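Lelley @lelleylistens
2022-06-26

Some news for people who follow the Nillstead records. Wellington Guimarães has had to stop singing, and the farewell show has been changed. Thread, as I've had a lot of messages asking what is going on.

For anyone new: Guimarães was the lead voice in Coutinho, the trio that made "Jatham" and then split up. Most people know one song, the slow one with the organ. He sang the high part and Jeferson Batista sang the low part.

The family's statement went up last night. It says he was taken into the hospital in April with trouble breathing, and the doctors found a growth on one of his vocal cords. He had surgery. He is home now.

The statement does not say cancer and it does not say it isn't. I've seen accounts posting that he has weeks to live. None of them give a source. Please don't pass that on.

What it does say is that he can talk quietly for short periods and has been told not to sing at all this year. It doesn't promise anything after that.
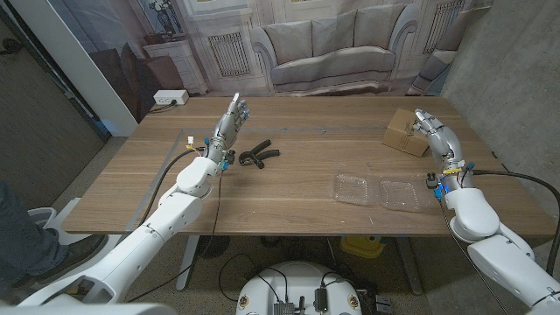
So the show. It was going to be both of them plus a small band, one night, 512 seats, and it sold out the morning it went on sale. It is still going ahead on the same night in the same hall.

Batista will sing his own parts. For the high parts they are using two guest singers, names not given yet. Guimarães plans to be there if he is well enough and may play piano on a couple of songs. The "if" is theirs.

If you have a ticket you don't need to do anything. If you want your money back you have until the end of next week, through the same place you bought it. Returned seats go back on sale at face value.

I asked the box office whether returned tickets go to the waiting list first. They said yes, in order. I'm number 832 on that list so I am not getting my hopes up.

A few people asked about the live album. That was recorded before any of this, on the last short tour, and it's finished. It comes out on Nillstead as planned. Nothing on it has been redone.

I've heard it once. His voice is rough in places on side two, mainly the long notes. I put it down to the end of a tour at the time. I don't know if it had anything to do with the growth and I'm not going to guess.

The best thing on it is "Porch Light." They drop it a whole step from the studio version and take it slower. Batista comes in a line early and they leave it in.

Someone in the replies says the two of them haven't spoken since the split. Not true. They were on bad terms for a long time over the song credits, but that was settled and they have been playing together on and off for years. Batista has been driving him to his appointments. It's in the statement, second paragraph.

Also wrong: the story that he lost his voice before, in the Coutinho days. He missed part of one tour with a broken wrist. Somebody mixed it up years ago and it has been copied from page to page ever since. 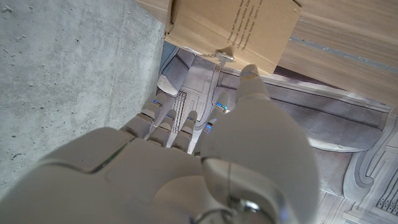

Robot hand reaching toward a cardboard box.

Cards and letters: the family asks that nothing be sent to the house. Send it to the Nillstead office and they will take it over. No flowers, no food, and please don't turn up in person. Two people already have.

They are not raising money. There is a fundraiser going around with his picture on it. It is not from them and they have asked for it to be taken down. If you gave to it, ask the site for a refund.

For a first listen I'd start with the second Coutinho record, not the hits collection. The collection uses the single edits and cuts the ending off "Jatham," and the ending is where he sings best. He was 33 when they made it.

I saw them once, the year before they split. Small room, bad sound, somebody's amp humming all the way through. He stepped off the mic for the last verse of the organ song and you could still hear him at the back by the coats.

I've been listening to that song most of the day. Side one, track four, if you have the original pressing. It's track six on the reissue.

That's all I have for now. I'll add to this thread when the guest singers are announced. Replies are open, but I'm muting anyone who posts the "weeks to live" thing.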